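Plandcombe Dental Practice Group
Minutes of the Patient Forum and Staff Meeting, February

Place: waiting room, Plandcombe practice
Start: 6.15 pm
Present: the practice manager (chair), two dentists, the dental hygienist, the reception lead, the nurse from the Trernby branch, patient members
Apologies: the orthodontist, one patient member from Trernby

1. Minutes of the last meeting

The minutes were read and accepted with one correction. In item 4 it was written that the night guard is free for all patients. It should say that the first fitting check is free. The guard itself must be paid. The reception lead will correct the copy which is kept at the desk.

2. Matters arising

The new chair light in room 2 is installed and the dentists are satisfied with it. The sign on the back door is still wrong and sends people to the parking lot of the pharmacy. The practice manager will call the sign maker again.

A patient member asked what happened with the leaflet about dry mouth. The hygienist answered that the text is ready, but she wants to make it shorter. It will be on the desk before the next meeting.

3. Tooth grinding at night – main item

The older of the two dentists gave a short talk. She told that more patients are coming with pain in the jaw in the morning, with headache near the ears, or with teeth which are worn flat. Many of them do not know that they grind. Often it is the husband or the wife who hears it first.

In the last quarter the group made night guards for 52 patients. Of these, 24 were at the Trernby branch, which surprised the meeting because Trernby is the smaller place. The nurse from Trernby explained that the branch has started to ask every adult patient about jaw pain at the regular checkup, with the same three questions each time. In Plandcombe this is done only if the patient complains.

It was discussed if Plandcombe should ask the same questions. The younger dentist was in favor, but he said that the checkup is already short and that the questions should be on the form which the patient fills in before. The reception lead worried about the length of the form. Older patients already ask for help with it. After some discussion it was agreed to take out the question about the previous dentist's address and to put the jaw questions in its place.

The following points about the guards were also noted:

– Seven guards came back from the laboratory with a rough edge. The laboratory, Girnis, has repaired them without cost. The practice manager has written to Girnis and is waiting for the answer.
– Some patients clean the guard with very hot water. This can change the shape. The instruction card says "rinse with water" and does not say what temperature. The card will be changed to "cool water."
– Patients should bring the guard to each checkup. At present most people forget it. The text message reminder will have one more sentence about this.

A patient member said that she bought a guard in a store, which you soften and bite into yourself, and she asked if it is bad. The older dentist said that it can be a help for a short time, but it should be looked at by a dentist, especially if the bite feels different in the morning. She does not want patients to feel ashamed if they bought one. They should just bring it.

Decision: jaw questions on the Plandcombe form from next month. The results will be compared with Trernby after the summer.

4. Waiting time for the hygienist

The waiting time for a cleaning is now seven weeks in Plandcombe. In Trernby it is two. The reception will offer Trernby appointments to all patients who can travel. A patient member remarked that the bus between the two places does not go after 5 pm, so the offer is mainly good for people with a car. This was noted. The hygienist is ready to work one longer evening each month in Plandcombe as a trial, if a nurse can stay too.

Decision: trial of one evening each month, to begin when the nurse schedule is made.

5. Booking system

The Hou booking program was updated and since then it sometimes sends the reminder two times. Some patients thought that they had two appointments, and one came on both days. The reception lead has reported the fault. Until it is repaired, the reception will check the list of reminders by hand every morning. The patients at the meeting said that they still prefer the text message to a letter. 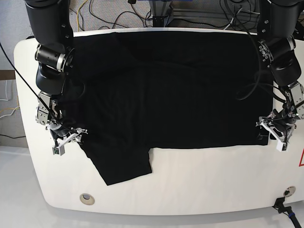 The chair asked if the reminder could also be sent to parents when the patient is a child over twelve. At present it goes only to one number. The reception lead will find out if Hou can keep two numbers for the same patient. If not, the parents must choose which number they want to give.

6. School visits

The hygienist will visit the two primary schools again in spring. She needs more of the large model teeth, as the old set has lost a hinge. The meeting agreed to buy one new set. The Trernby nurse will join for the second visit. The schools asked that we do not give out sweets with the toothbrushes, also not the sugar-free ones, and this will be respected.

7. Any other business

– The radio in the waiting room is too loud for some patients and too quiet for others. It will be left as it is.
– A patient member asked for one higher chair with arms, for people with a bad hip. The practice manager will look for one.
– The older dentist reminded everybody that a sore place from a new guard should be reported in the first week. The patient should not try to file the guard at home.

8. Next meeting

The next meeting will be held at the Trernby branch, same time. Patient members who need a ride should tell the reception in Plandcombe.

The meeting closed at 7.40 pm.

Minutes written by the reception lead, checked by the chair.

2 comments | 7 shares

Related items
Night guards: how to clean and store them
Minutes of the autumn meeting
Opening hours, Plandcombe and Trernby
Fees for adult patients
How to join the Patient Forum

Contact us | Privacy | © Plandcombe Dental Practice Group | Back to top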